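Features > Lab Life > Interviews

I got to Jindudano with a list of very serious questions about surgical robots, and Homa Tehrani wanted to talk about invoices. Fine by me!

She plans the equipment budget for the training lab, which practices suturing with robotic instruments, and she has a spreadsheet open before I've even sat down. "Everybody asks what the robot costs," she tells me. "I get it, it's a big number. But you buy that once. I buy the little stuff forever."

The little stuff is instruments, mostly. The lab gets them from a supplier called Drelinska, and each one is allowed only so many sessions before it's retired. Homa budgets $2000 apiece, and another $723 a month goes to thread and practice tissue. (I asked if you could stretch the thread a bit. I got a look.)

"My first year I planned for the average month," she says. "Then July came, we had two courses back to back, and I was on the phone begging for needle drivers. So now I plan for July and I'm pleasantly surprised the rest of the year."

Olanrewaju Eze, who runs the courses, wanders in about then with a sandwich and strong feelings about service contracts. He wants the Wirden one, with a loaner in two days. Homa likes the Soltani quote, cheaper and slower. "She'll save money until something breaks on a Monday," he says. Homa — without turning around — says, "Then teach on paper that Monday." They've clearly done this before.

Her advice for a lab starting out is to price the second year first, and to get the retirement rules for every instrument in writing. And go watch a session before you sign anything, she adds, so you know what you're paying for. I did that before I left, and I looked at it all like an accountant: the two small steel jaws, the tight little spring on the side of the wrist joint, the black thread and the finer blue one, the knot already tied with its ends snipped short. Every bit of it has a line in her spreadsheet, and the thread has its own tab.

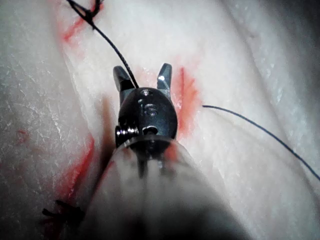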